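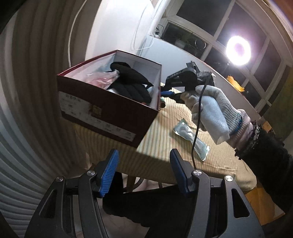 A dark red box with its lid off, on a striped cloth.

The gift box is eating the gift

By Sunita Chaudhary

My cousin in Nallport got married in July and I spent most of an evening choosing a box. The present took me ten minutes. I had already decided on it. The box was what the store wanted to talk about.

Somewhere along the line we agreed that a gift has to arrive as an event. There are layers now. There is tissue, a sleeve, a ribbon made to be untied slowly, and a card explaining the ribbon. I'm told this shows care. I have my doubts. Care is knowing that your aunt hates lavender, and a stiff carton won't tell you that.

The defense I hear most is that good boxes get kept. My friend Talha Kazmi made this case to me over lunch and was very pleased with it. So I went home and looked in my hall closet, where I found 20 boxes, most of them holding nothing but smaller boxes. I am sure they are sturdy. I am less sure that I own them in any useful sense - they seem to have moved in.

Then there is the price. A shop near me sells a candle for $20 in a paper bag, and the same candle in its "presentation edition" costs nearly double. The clerk said people prefer the second one. Maybe they do. Or maybe they are scared of handing over a paper bag at a party where everyone else has a ribbon, and I wouldn't call that a preference.

My grandmother wrapped things in newspaper, usually the sports section, and tied them with kitchen string she asked to have back. I remember a pair of mittens and a flashlight. I couldn't tell you which page they came in.

I bought the box for my cousin, by the way. She said it was lovely. She hasn't mentioned the bowl.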